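Isah Suturing Data Project
Progress report to Donwood, February 2020

Collection at the Ditudville lab is behind the plan set out in July. The target for this stage was 400 usable examples of interrupted stitching and we have 200. Most of the shortfall came from the first weeks, when the operators were still settling on a common way of passing the needle and too many runs had to be thrown out at review.

The task is now fixed. The operator drives the needle through both sides of a straight incision, pulls the thread through, ties and trims. Each stitch is stored as one example, with arm positions, jaw state and all video streams on a shared clock.
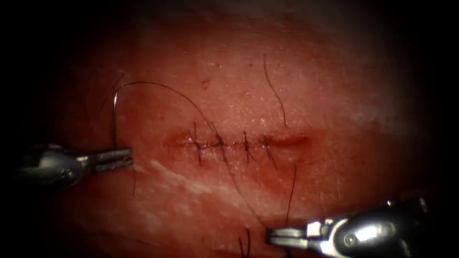 Figure 1. Fixed view, four stitches across the incision, needle held in the left instrument.

Labelling is done by hand at Caswood. Each example is cut into phases - approach, drive, pull, tie, trim - and a second labeller checks the cut points. Agreement between labellers stands at 79 per cent. Nearly all the disputes are over where the pull ends and the tie begins, most often when both sets of jaws are working close together over the thread. 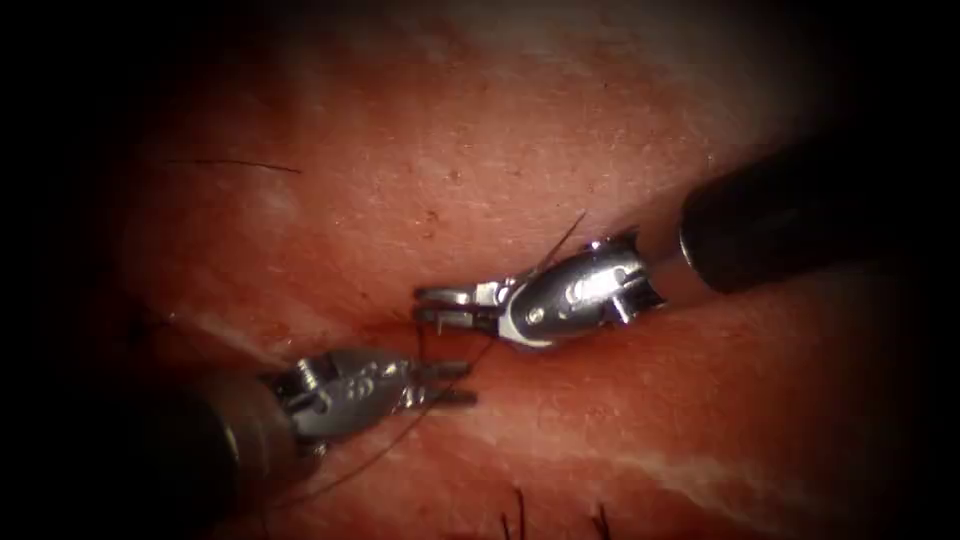
Caswood replied that the two phases should be merged until the written rule is tighter, and that relabelling the existing set would take around 50 hours. We would prefer to keep them apart and rewrite the rule first.

Camera placement was reviewed at the same time. The fixed view is good for overall layout, but the close view is needed to judge thread handling near the jaws. It has its own problem with exposure: glare over the tissue can wash the surface out to near white, and a tied knot lying inside that bright patch is harder to pick out than it should be. We have asked for a lower light setting to be trialled before the next block.

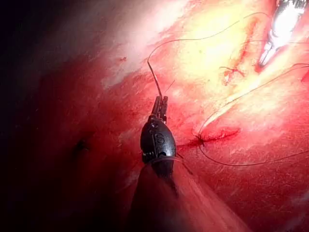

Training on the current set has begun with the drive phase only. The model follows the needle path well on incisions like those it was trained on and poorly when the incision is turned. Thread is the harder part. A gripper may hold one strand while a second runs out of the stitch site in a loose loop, and the model has to learn which of them matters to the next move. We plan to add a strand label for this.

Next period: finish the pull and tie rule, trial the lighting change, and resume collection with incisions at varied angles. No change to the budget is requested.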